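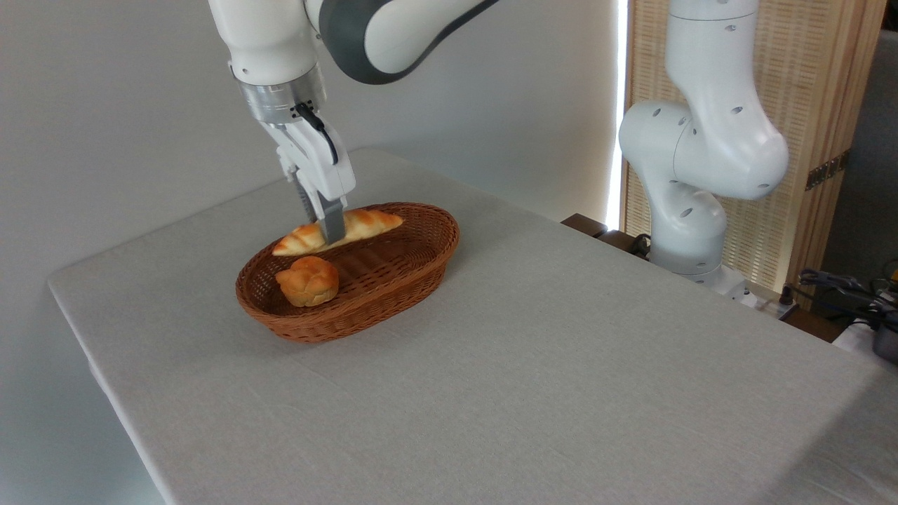 From: list member, Lallthorpe
To: Grinden Home Bakers list
Date: Nov 23, 2018
Subject: Re: Bread baskets on the table, yes or no

On the Grinden list, someone wrote:

> I've gone over to serving all our bread in an oval wicker basket,
> no cloth, no paper, nothing under it. The weave lets the air in
> from below so the crust stays crisp right through the meal. I put
> small baguettes and knot rolls in together and they were as good
> at the end of the evening as when they came out of the oven. The
> one from Cikden was 30 pounds and worth every penny. I wouldn't
> go back to a plate.

I'd like to believe this, but I don't. A basket is a nice way to put bread on a table and I own two of them. What I can't see is how it keeps a crust crisp. Bread goes soft on the outside mostly from the damp in its own crumb working outwards, and it'll do that in a basket or on a plate. If you put the rolls in warm then yes, a plate will sweat underneath and a basket won't. Let them cool on a rack first, as we're all forever telling each other to, and I doubt you could pick one from the other blindfold.

I did try it in October, for what one kitchen is worth. Same dough, same bake, cooled on the rack, half in the basket and half on a dinner plate for two hours. My husband preferred the plate ones. I preferred the basket ones until he told me I'd got them the wrong way round. So there we are.

The other thing is mixing shapes. A small baguette is nearly all crust and a knot roll is mostly middle. Mine want eating at quite different times, and if I pile them up together the soft ones go first and the little loaves sit there until somebody's sawing at them with a butter knife. Also a baguette of any length never lies flat in an oval basket. It ends up propped on the rim and the next person to reach across knocks it onto the cloth. I've gone back to making them shorter, 179 g of dough each, and they still stick out.

And crumbs! No liner means every flake goes straight through the weave. We have a pale tablecloth at home and I was shaking it out of the back door after every meal. A folded napkin in the bottom sorts that out -- though I suppose then you've blocked off the famous air.

As to the 30 pounds, I'd want to know what it's made of. The Ogura ones they sell at the market in Lallthorpe look very much the same to me and cost a good deal less. Mine has been wiped down with a damp cloth more times than I can remember and the braid round the rim is still tight. Has anyone had a Cikden one for more than a year? I'd be interested in how the rim holds up, as that's where my old one went.

Happy to be told I'm wrong if somebody has tried it properly, with the same batch and a clock.

> Does anybody line theirs, by the way? I've heard it spoils the look.

Yes, see above. It does spoil the look a bit.

--
Grinden Home Bakers list, message 427
To leave the list, send a blank message with "leave" as the subject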